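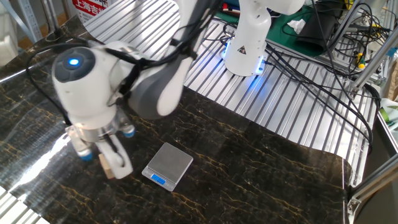 Fogh Hunting Society Questions Claims Made for Scent-Blocking Sprays

FOR IMMEDIATE RELEASE
Wednesday, July 29, 2020

The Fogh Hunting Society today published the results of its field trial of Zerent, a scent-blocking spray sold to deer hunters, and says it found no good reason for its members to buy it.

Zerent is advertised as making a hunter "100 percent invisible to the nose of any deer." The Society asked the maker in January what that figure rests on. It received a color brochure, a discount code and an invitation to a trade show. A second letter got the brochure again.

The trial was run on the Wurkinis estate by 26 members of the Society, all of them experienced stand hunters. Each sat some evenings in clothing treated according to the directions on the bottle and other evenings in the same clothing washed in plain water. Bottles were filled by a person who took no further part, and the hunters were not told which they had been given. They wrote down every deer that came within bow range, the wind direction, and whether the animal gave a clear sign of alarm.

In all, 368 encounters were recorded. Deer standing upwind of the hunter mostly stayed calm, whichever bottle had been used. Deer standing downwind mostly left. The gap between spray and water was small enough that the Society would not bet a box of cartridges on it.

"I would have liked it to work. I sit in the woods a lot and I don't enjoy being snorted at," said Ragnheiður Skov, who organized the trial and wrote the report. "But when I look at these sheets I can tell you where the wind was, and I can't tell you who was wearing the spray. I don't see how anyone gets from there to the words on that label."

Skov also has doubts about her own trial and has put them in the report. Sign of alarm was judged by the hunters themselves, and one person's nervous doe is another person's doe with a fly in her ear. The same deer were surely counted more than once. Heavy rain spoiled six evenings, which were left out of the totals. The Society does not claim to have proved that no spray can ever work. It does say that a company charging this kind of money should have done at least as much checking before printing a number.
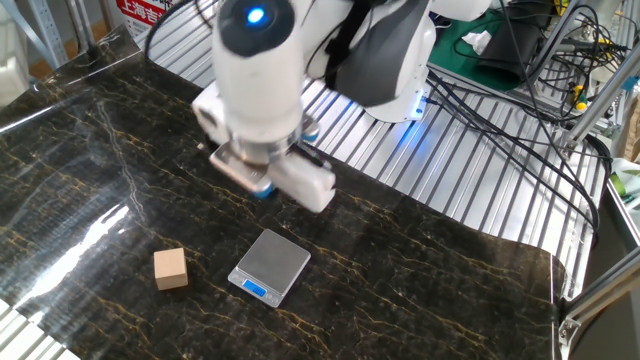
The metal tray of a kitchen scale, held in a white gripper.

The report also looks at the "activated" wash and the storage bag sold alongside the spray. Neither was tested in the field. The Society notes only that the wash and the spray each promise to remove all human scent, which leaves the buyer to wonder what the other one is for.

Reviews in the hunting press were of little help. The Society read every review of Zerent it could find, including a long one on the website Gidix, and most of them followed the same pattern: a hunter used the spray, a buck walked in, the spray got the credit. Few mentioned the wind. Fewer still mentioned the evenings when nothing showed up – and every hunter has plenty of those.

The Society's advice to members is unchanged from what it has taught in its beginner courses for years. Check the wind before you leave the car and again at the stand. Have a second stand ready for when it shifts. Walk in by a route that keeps your scent off the trail you plan to watch. If it swirls, go home or sit somewhere else.

Members who already own a bottle are welcome to keep using it. "It doesn't smell bad," Skov said. "It doesn't smell of nothing either, for what it's worth."

The Society accepted no money or free products for the trial. The bottles were bought at full price from a retail shop. The maker was sent a copy of the report before publication and has been offered space for a reply in the next members' newsletter. No reply had come in by the time of this release.

The full report, with the record sheets and the wind notes for each evening, can be had free of charge from the Society's office. Other clubs that want to repeat the trial, with this spray or any other, may use the forms without asking.

Press contact:
Ragnheiður Skov
Fogh Hunting Society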